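Surken Folding Project: Minutes of the Safety and Faults Meeting
3 July 2026

Present: Joyce Nyaga (chair), Encarnación Bermúdez (minutes), and the folding and maintenance crews
Apologies: Pettigrew office

1. Welcome
Joyce thanked everyone for coming at short notice, and thanked the maintenance crew in particular for staying so late after the stoppage.

2. The gripper fault
Encarnación went through what we know so far. During a folding run on the Flosus arm, the gripper closed on a garment and then did not open when told to. The arm went on to its next move with the cloth still held, and pulled a good part of the bedding along with it before Joyce reached the stop button. We are all very glad to say that no one was hurt (and the sheet came through fine too).

The log shows the open command was sent 3 times. The finger motor answered the first and then went silent, and the arm carried on as if all was well, which is the part that worried people most.

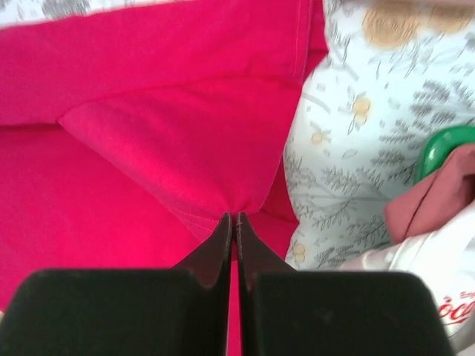 There was a good long talk about thin, smooth cloth and how easily a fold can work its way between the fingertips. Joyce felt that might explain a slow release but not a motor that stops answering, and most of the room came round to her view. The cable at the wrist is the main suspect, and Pornudholm have kindly agreed to look at it.

3. What we agreed
The arm is to stay still whenever the gripper fails to confirm that it has opened. Encarnación will write this up and test it over 30 folds at low speed.
Hands stay off the table until the power is off, even for a quick tug at a sleeve.
The wrist cable will be swapped now and checked again in October.

4. Any other business
The second stop button is still on order. Joyce will chase Pettigrew.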